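Lillex Introduces the Drisa Green Laser Level for Home Builders, Tile Setters and Weekend Remodelers

2 February 2020

Lillex is very happy to announce the Drisa, a self-leveling green laser level made for people who hang cabinets, set tile, frame walls and put up shelves, whether they do it every day of the working year or only when the family finally agrees on a color for the kitchen. The Drisa goes on sale through our own store and through Prirus shops beginning in July, and we have been looking forward to sharing it with all of you for quite a while now.

Many of our longtime customers know us from our older red line levels, and we are grateful for every letter and phone call we have had over the years (yes, even the grumpy ones). Last year we sent a long list of questions to people who had registered a Lillex tool, and 2,714 of you wrote back. Of those, 2,268 asked for a line that would be easier to see in a bright room. That was the message we kept pinned up over the bench, and the green beam on the Drisa is our answer to it.

The new level throws one horizontal and one vertical line, together or one at a time, and settles itself within a few seconds of being put down. If it is tipped too far to level itself, the lines blink until you straighten it up. A slide lock on the side holds everything still for travel, and the same lock lets you set the lines at a slant on purpose, for a stair rail or a diagonal run of tile or that one slanted ceiling in the upstairs bedroom. The buttons are big enough to find with work gloves on, which was another thing you asked us for again and again!

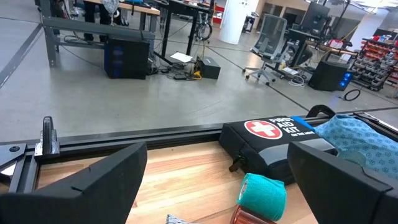
Lillex Product Development and Testing Department

Getting a level right takes a good deal of patience. Our first samples were lovely to look at and much too fussy about vibration, so the leveling part was drawn again from the beginning with our partners at Onuoha, who have made small bearings and pendulums for measuring tools for many years. The later samples went out to working crews, who were asked to treat them the way they treat everything else in the truck. We got some of them back covered in joint compound, along with a great many useful notes, and the rubber corners on the finished tool are thicker as a result.

The Drisa runs on four AA batteries or on the rechargeable pack that comes in the box. Also included are a magnetic wall bracket, a soft carrying pouch, a target card and a printed guide in large type. The bracket fits a standard camera tripod, so if you already own one there is no need to buy another. A pulse setting lets the level work outdoors with a separate receiver, sold on its own, at distances up to 300 feet.

As with any laser tool, please do not look into the beam or point it at people, pets, vehicles or aircraft, and keep the level out of the reach of children. The guide has a full page on safe use, and we would be so pleased if you read it before switching the tool on for the first time.

Prirus will carry the Drisa in all 478 of its shops, and staff there will be glad to take one out of the box and show you how it works. Owners of any earlier Lillex level can bring the old one along, in whatever condition, and receive a discount on the new model. The returned tools will be taken apart and recycled wherever possible.

About Lillex

Lillex designs and sells laser levels, distance meters and layout tools for the building trades and for the home. Every level we sell comes with a two-year warranty, and our repair desk continues to service models that left the catalog long ago. Retailers who would like a demonstration unit, and members of the press who would like to borrow one for review, are warmly invited to write to us through the contact page of the Lillex website.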